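Frequently Asked Questions
Lightfoot Film Club, Ponport

New to the club? Welcome! These are the things people ask us most, in no special order.

What kind of movies do you show?
Older ones, mostly. Silents, Westerns, musicals, Japanese ghost stories, French crime pictures with everybody in hats, the odd monster movie. We try to go a whole season without repeating a country two screenings in a row, and we usually make it. If you have never watched a movie with subtitles in a room full of people, please come try it — the laughs land at the same moment and it's wonderful.

Do I have to be a member?
No. Anyone can come to any regular screening. Members get in free, can bring a guest, and get a vote on the spring lineup. The voting gets heated, and we love it.

Where do you meet?
At the Fenex, upstairs. The entrance is on the side street, next to the bike racks. The big front doors are for the live theater downstairs and they'll send you back around.

How many seats are there?
191, counting the balcony. The balcony has less legroom but the best view of the screen, and the regulars up there will tell you so.

What time should I get there?
Doors open at 6:30 p.m. and the movie starts at 7:15. There's a short introduction first, never longer than 5 minutes, with no spoilers. We mean it about the spoilers, even for a movie from 1931.

Do you show trailers?
We do, but only old ones! Our collection of vintage trailers is a mess and a joy, and we pick them to go with the main feature when we can. Sometimes the trailers get more applause than the feature.

Is it real film or digital?
Both. The Fenex has two working 16mm projectors and a digital one. When we can borrow a decent print, we run the print. You'll see scratches and hear a splice or two go by. The schedule marks film screenings with a star.

Do silent movies have live music?
Nearly always. Our pianist improvises, so if you come to both showings of the same comedy you'll hear two different scores. The November silent night adds a violin and a drummer with a whole table of whistles and bells. Come early for that one.

Can I bring my kids?
Matinees, yes, please do. For evening shows, check the notes on the schedule, where we say if something is scary, sad, or very slow. Kids have turned out to be huge fans of silent comedy. Under 12s are free at every matinee.

Can I bring food?
Popcorn, candy and drinks with lids are fine. Hot meals have to stay in the lobby.

What happens after the movie?
We talk! Stay for ten minutes or stay until the lights get flicked at us. You don't have to know anything about film history, and "I hated it" is a perfectly good way to start. Some of our best evenings have been over movies half the room couldn't stand.

What is the Pivum shelf?
It's our lending library, named after the tiny movie house that used to be on the harbor. Books, old magazines and discs. Members can take up to 4 items at a time and keep them for a month. Put returns in the wire basket, not back on the shelf, so they can be checked in.
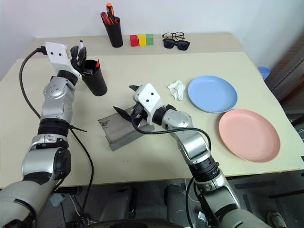 Page last changed: November

Can I suggest a movie?
Yes, and we wish more people would. Drop a slip in the box by the ticket desk with the title, the year if you know it, and a line on why you love it. We can't get the rights to everything, but every slip gets read out at the planning meeting.

Is the upstairs room accessible?
There's an elevator from the side entrance, and spaces for wheelchairs in rows C and H. Captions are on for all digital screenings in English. For film prints, check the schedule, as most of them have no captions.

What if a screening gets canceled?
We post it on the front page of this site by noon and tape a note to the side door. Tickets carry over to any other show that season.

How do I join?
Ask at the ticket desk before any screening. The form is one page, and you can use your membership that same night.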